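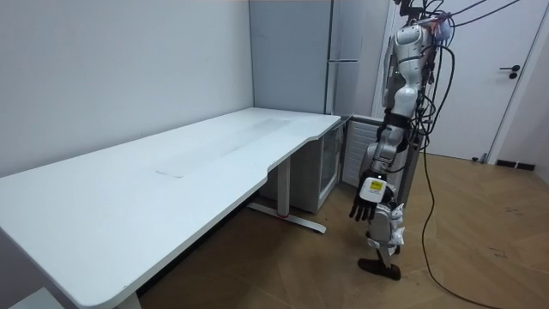
A white desktop with a long gray smudge across the middle.

How to clean a white desktop without dulling the finish

White desks show everything. Pencil dust, the dye from a denim sleeve, the rubber off a mouse cord and the bottom of a coffee mug all leave a mark sooner or later. Most of it comes off with what you already have under the sink. The trouble starts when people go straight to the strong stuff and end up with a shiny patch in the middle of a matte top.

The method below works on most painted, laminate and melamine tops. It is not meant for oiled or waxed wood. If you aren't sure what you have, look at the underside or find the care sheet that came with the desk.

What you need

Two microfiber cloths, clean
A bowl of warm water
Plain dish soap, no added bleach
Baking soda
Rubbing alcohol, 70 percent or weaker
A white pencil eraser
A soft toothbrush for the edges

Step 1. Clear and dust the top

Take everything off, including the monitor. Wiping around a monitor stand leaves a ring that you will notice the next time you move it. Dust with a dry cloth first. Grit dragged around under a wet cloth makes fine scratches, and on a matte surface those scratches hold dirt.

Step 2. Wash with soap and water

Put a few drops of dish soap in the bowl. Dip a cloth, wring it until it no longer drips, and wipe the whole top from one side to the other. Go over it again with plain water and dry it with the second cloth. Keep water away from seams and cable holes. If the top has a particleboard core, water that gets in will swell it, and there is no fixing that.

Let the desk sit for 47 minutes or so before you judge the result. I time it with a load of laundry. Damp patches hide marks.

Step 3. Find out what kind of mark is left

Run a fingernail lightly across it. If the nail catches, you have a scratch or a dent and cleaning won't help much. If the nail glides, the mark is either sitting on the surface (a scuff) or has soaked into it (a stain).

Step 4. Scuffs

Start with the eraser. Rub along the length of the mark with light pressure and brush the crumbs away as you go. Gray and black scuffs from rubber feet and laptop cases usually lift this way.

If that fails, put a little rubbing alcohol on a corner of the cloth and test it on the underside of the desk first. Wait a minute and check the cloth for color. If it picks up white, the finish is dissolving - stop there. If it stays clean, dab the scuff, wipe once, and rinse with plain water.

Step 5. Stains

For coffee, tea and food dye, mix baking soda and water into a paste about as thick as toothpaste. Spread it on, leave it for five minutes, and wipe it off with a damp cloth. Don't scrub. Baking soda is mild but it is still an abrasive.

Ink is harder. Use alcohol on a cotton swab, working from the outside of the mark toward the center so it doesn't spread, and change swabs often. Old permanent marker may leave a faint shadow whatever you do.

Step 6. Edges and legs

Skin oil builds up along the front edge where your wrists rest. Use the toothbrush with soapy water, a short section at a time, and dry each one before moving on. Curved edges need a bit more patience than straight ones. Metal legs and feet can be washed the same way. Shoe marks near the floor generally come off with the eraser.

What to avoid

Melamine foam sponges work fast, and they do it by sanding. One pass may be fine on a glossy top. On matte it often leaves a spot that catches the light. Also skip scouring powder, acetone, furniture polish and anything with wax in it. Polish on a matte desk leaves streaks and makes the next cleaning harder.

How often

A dry wipe at the end of the day and a soap wash every couple of weeks is enough for a desk in daily use. A large desk pad saves most of the work, but lift it now and then. Sun will yellow the exposed part of some white finishes, and after a summer by the window you may find an outline of the pad that doesn't wash off.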